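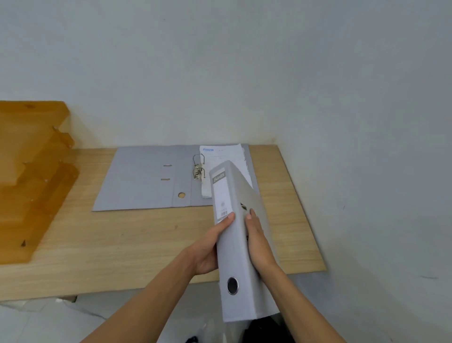 I promised back in June that I would write up the segmentation result once I trusted it, and I trust it now, more or less, so make yourself some tea because I tend to ramble.

For anyone new, our little group at Listumow works on teaching robots office chores from first-person recordings of people doing them. The model is called Wisis (Tarmo Raudsepp named it, and has never told any of us what it means). It watches the hands and the thing they are holding, and then has to say where one step stops and the next one starts. Pick up, turn, open, lay flat, close, stand up again. A robot that can't find those boundaries in a demonstration has a very hard time copying any of it.

We have 1,048 clips in the binder set. For the longest time I cut them the way everybody in our corner does, with a fixed window, and I was quite attached to my window! The trouble is that people handling binders don't work at an even pace. They fly through the lifting and then dawdle forever over the covers, so half of my segments ended up with the tail of one action glued to the head of another. The policy we trained on those learned a sort of mushy in-between motion that I won't soon forget.

What Tarmo suggested was cutting on changes in grip instead. Whenever the contact between either hand and the object changes enough, we put down a candidate boundary, and then a second pass merges the silly ones (a finger shifting a little doesn't count as a new step, although our first version was very sure that it did). It's a simple idea and I resisted it for weeks — mostly out of stubbornness, I admit.
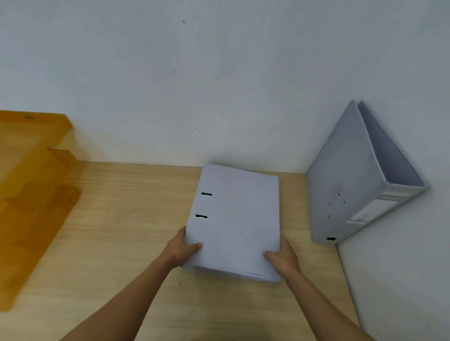 *Both hands on the flat binder, with the second one standing in the corner.*

Moments like this are what I care about most. Both hands are on the cover, and from a single still you can't say if the person is putting the binder down or about to pick it up. The old method guessed. The new one looks at how the grip developed on either side of the moment, and on our held-out clips it agreed with the human labels far more often. We trained on 600 clips and kept 100 aside that none of us touched, and I am glad we were strict about it, because I was tempted.

Where it still struggles is gray on gray. When one binder passes in front of another of the same color, the object mask leaks across and Wisis invents a regrasp. Tarmo thinks a depth channel would fix it. I think we should try better masks first, and we've agreed to disagree until the Cavitz machine is free again, since each full run takes almost 4 days on it.

Next up is the Lūse split, which has folders and loose sheets in it. Paper bends, and I have no idea what our grip threshold will make of that. I'll post the plots when I have them.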